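Crumbing down

Crumbing down (also called crumbing, or clearing the crumbs) is a step in formal table service in which small remains of food are taken off the table between courses. It is most often done after the main course and before the dessert. The word is used for the action of the waiter and also, in some hotel schools, for the short pause in the meal when it happens.

Origin

The custom is connected with the habit of serving bread during the whole meal. Where bread was broken by hand on the cloth, crumbs were collecting beside every plate, and in large houses they were removed with a folded napkin or with a small brush and tray. Sets of brush and tray were often given as wedding presents, and many of them can still be found at flea markets, usually with the brush in worse condition than the tray.

Tools

The most common tool in restaurants is the table crumber, a narrow metal blade with a curved section. It is 14 to 16 cm long and fits in the pocket of a waistcoat, for which purpose many models have a clip. The blade is drawn over the cloth towards the edge of a small plate. On a bare table a folded napkin is preferred, as metal can leave marks.

The hotel school in Bredby teaches all three methods: blade, brush and napkin. According to its former instructor Edmund Adamczyk, the brush is suitable for thick cloths only, and on thin linen it throws the crumbs further than it collects them. The Jastell, a crumber with a wooden handle, was made for the school's own dining room and is not sold in shops.

Procedure

Plates, bread plates and salt are removed first. The waiter stands at the left of the guest and holds the collecting plate just under the edge of the table. The strokes are short and go in one direction. A table for 10 guests is normally crumbed by one person, who moves around it without crossing in front of anybody. Larger stains are not rubbed but covered with a clean napkin.

In her handbook for dining room staff, Kinga Kelemen advises to leave out the step when guests are in the middle of a serious conversation. At the Rivera, a restaurant known for its long lunches, it is done up to 3 times in one meal.

Visibility of crumbs

How often a table needs crumbing depends on the bread and on the colour of the surface. Light wheat crumbs are hardly noticed on pale linen, while those of rye bread, and seeds from the crust, stand out strongly. On a white table even tiny dark particles like crumbs or seeds can be seen easily when they lie scattered in a loose oval patch near the middle. For patterned cloths the contrast is smaller, and the waiter has to look at the surface from a low angle.

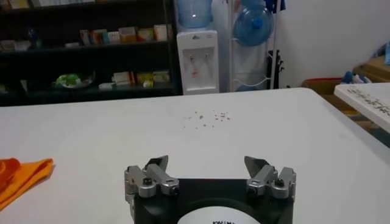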